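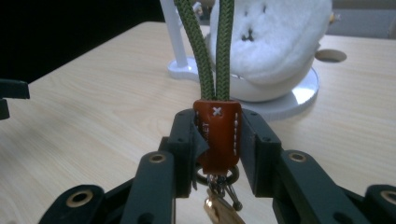 Cường Đỗ wants it written down that the flaps were his idea, and that a stiff jaw would have spat out anything thinner than a paperback. Fine. Written down.

March, 11 p.m., shared bench

Gullow hand gripper, second set of jaws. The bushings are in at the link pivots, brass-colored, and I have stopped apologizing for what they cost. Jaw blocks are still the flat upright kind with the thin flap on the face. Test piece tonight was the leather key tab with the paracord loop, key left on. It's a mean little object: glossy, stitched, and with a bunch of metal hanging under it that would love to swing.

Squeeze test on the old links: 100 closes, 8 drops, all but one of them my thumb. The log says 2180 closes on those links altogether, which explains the slop and possibly my thumb.

Spring is the Divis one again. The Oslow spring was better on paper and sounded like a stapler.

To do:
Run 400 closes on the new links before touching anything else. Cường, this means you.
Longer flap on the left jaw, same on the right if it helps.
Check the small screws in the jaw blocks — I tightened them by feel, and my feel has a record.
Return the hex keys to the Lương drawer. They have been "about to go back" for two entries now.

Trigger still pinches. Wearing a glove until I get around to filing it.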